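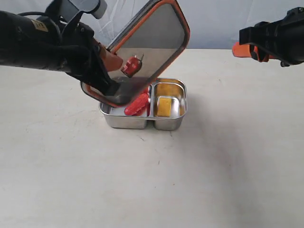
Steel bento with the orange-rimmed lid.

I pack lunch four days a week and I've gone through a silly number of boxes, so when my friend Nisreen Mansour told me to stop buying plastic and get a proper insulated food jar, I listened. The one I bought is the Grullov, the tall one, and I've been carrying it to work since March.

First, the good stuff. It keeps soup hot! I fill it at 7 in the morning, and by noon my lentils still need blowing on. The trick is to preheat it with boiling water while you make coffee (the leaflet mentions this in tiny print, and I skipped it the first week and was grumpy about lukewarm noodles). Mine hasn't leaked once, even on its side under my gym shoes.

Now the grumbles. The mouth is narrow, so a normal spoon hits the sides and you end up tipping the thing like a mug to get the last bits. Washing it is a bottle-brush job. And the folding spoon that comes with it is just bad – it folds while you're eating.

My other complaint is the base, which has no rubber on it at all. My kitchen table is pale and has the same sort of faint gray streaks and thin dark scuffs you see on this light one, and I don't need a bare metal bottom adding to them every morning. I cut a circle out of an old jar gripper and glued it on.

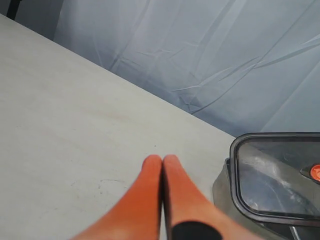

Stews and curries are where the jar earns its keep, but for anything dry I still reach for a flat box. Rice goes gluey in the Grullov and salad is hopeless. I eat at a plain table at work, light gray and almost white like this one, and turmeric drips are a real worry, so the tall sides do help there.

I did try the Rumumura jar too, on loan from Kam-wah Huang at work. Wider mouth, nicer spoon, but my soup was barely warm by lunch and I gave it back on Tuesday.

Would I buy the Grullov again? Yes, for winter. Get the bottle brush at the same time and leave the spoon in the drawer.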